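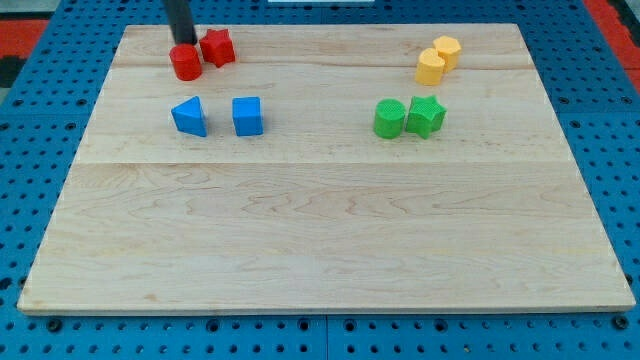
Según Hashini Seneviratne, la partida de equipamiento no debería cerrarse hasta saber si la segunda celda se compra o se alquila, y pide que el informe lo diga sin rodeos. Queda dicho: la decisión sigue abierta y condiciona el resto del capítulo de inversiones.

Estado del presupuesto en mayo

Comprometido: mesa perforada, tableros de arce y bloques de plástico de colores para las tareas de agrupación. El pedido de repuestos a Lindar asciende a 2219 euros, portes incluidos, y se imputa a fungibles. La oferta de Sikder para el controlador de reserva caducó y se ha solicitado una nueva con idéntico alcance.

Pendiente: segunda celda. Skusora ofrece venta con plazo de entrega de nueve semanas, o alquiler por trimestres con mantenimiento. El alquiler no exige obra en la nave de Plomthorpe; la compra obliga a ampliar el cuadro eléctrico, gasto no previsto en la memoria inicial.

Trabajo en curso

Las pruebas se hacen con bloques de formas distintas emparejados por color sobre el tablero. Prasanna Amarasinghe ha fijado cuatro colores y dos piezas por color como configuración de referencia para comparar equipos. Las ofertas se valorarán con esa misma configuración, para no mezclar resultados de montajes diferentes.

Solicitudes al financiador

1. Autorización para trasladar a inversiones el remanente de viajes.
2. Criterio sobre la elegibilidad del alquiler como gasto directo.

Sin respuesta al punto 2 no se firmará con Skusora. La revisión técnica de las ofertas queda convocada para el martes a primera hora.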